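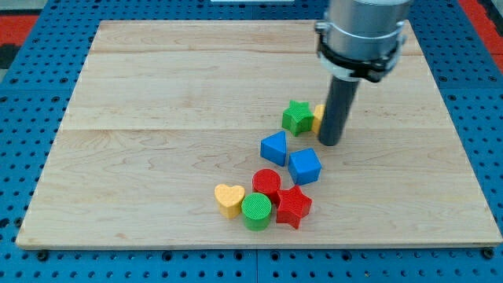

I have been told to "buy once, buy well" so many times that I have started to wonder who gains from it. The advice comes with every table, coat and frying pan priced above what I meant to spend, and it always arrives in the voice of a wise uncle. Pay more now and you will never pay again. Wood gets the treatment worst of all. Show people a pale board with fine grain, a few looping patterns and a little brown knot near the edge, and they start talking about their grandchildren. There is a thin joint line running across it too, and a good salesman could make that sound like an heirloom. I like wood as much as anyone. I just don't think liking it tells me how long it will last in my kitchen.

4 min read

My own conversion came by way of a Lindqvist table. I'd had a cheap one for years, bought second-hand for £40, with a leg that needed a folded beer mat under it. Friends were polite about it. Eventually I gave in and went to the Jumetti showroom, where a young man stroked a tabletop while he talked and told me it was the last table I would ever buy. It cost me a good deal more than I will admit here. Two years later we moved, and it wouldn't go up the stairs. I sold it to a couple down the road for less than half. They were delighted. They had bought well.

That is my main complaint. "For life" assumes your life stays put. It assumes the same rooms, the same number of people eating in them, and the same back to lift things with. Hardly anyone I know gets rid of furniture when it breaks. They get rid of it when they move, split up, have a baby, or go off the colour. A table that can stand for a century does very little for someone who rents and has to be out by September.

Then there is the sum. Cost per use, they call it, and it is a lovely bit of arithmetic for anyone who wants to be talked into something. A Stinamano coat at £284 comes to pennies a day if you wear it for long enough. But you have to have the £284, and you have to have it now, and you have to go on wanting the coat. The people who would save most by buying better are often the ones with £60 to last until payday. Telling them they are being short-sighted is a bit rich.

I don't trust the price as a guide either. Some dear things are well made. Some are ordinary things with heavier paper round the box. My Maler kettle cost three times what the last one did and leaked from the same place. When I asked about the lifetime guarantee I learned that it covered the body of the kettle, and that the seal was a "consumable". Nobody had mentioned seals in the shop.

I'm not making a case for rubbish. Things that fall apart in a month are a waste of money and somebody has to bury them. And I do own a few objects that have earned their keep – my mother's bread knife, a pair of garden shears, an ugly anglepoise. What strikes me is that none of them were chosen as lifelong purchases. My mother bought the knife because she needed to cut bread.

So if a shop wants to sell me something for life, I'd like some questions answered first. Can I get the parts? Can I take it to bits with an ordinary screwdriver? Will anyone want it when I don't? I asked all of these at Jumetti on my last visit. The young man said he would have to check.

Shares: 42
Comments (3)

Sekar Purba
Agree about the guarantees, disagree about the table. You should have measured the stairs.

Zuzana Murín
We've had the same cheap pine table since we were students. It's covered in pen and I wouldn't swap it. Never once worked out the cost per use!

Sekar Purba
Pine is fine if you oil it. My point about the stairs stands.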